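Hallo zusammen, ich suche Leute, die Lust haben, mit mir Bausteine zu stapeln! Klingt nach Kindergarten, macht aber süchtig. Für unsere Baurunde im Haus Tralcombe sind noch 7 Plätze frei, mitmachen kann jede und jeder ab 16.
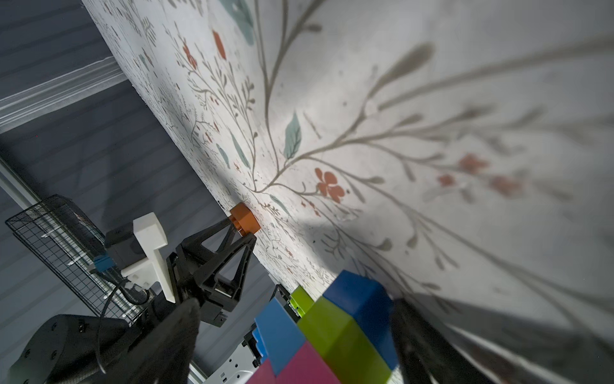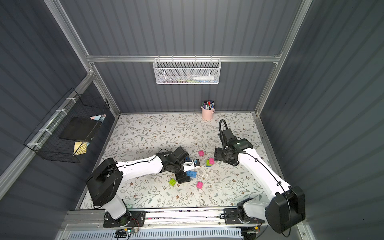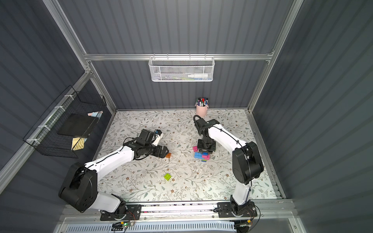 Bunte Klötze auf Blümchenmuster, mehr braucht es nicht.

Lâm Khương meint, man solle unbedingt dazusagen, dass auch Ungeduldige willkommen sind und Türme umfallen dürfen. Stimmt! Eine Runde dauert sechs Stunden (mit langer Pause und Kuchen), los geht's im Juni. Schreibt mir einfach ein paar Zeilen an den Verein Irkent, Stichwort Klötze.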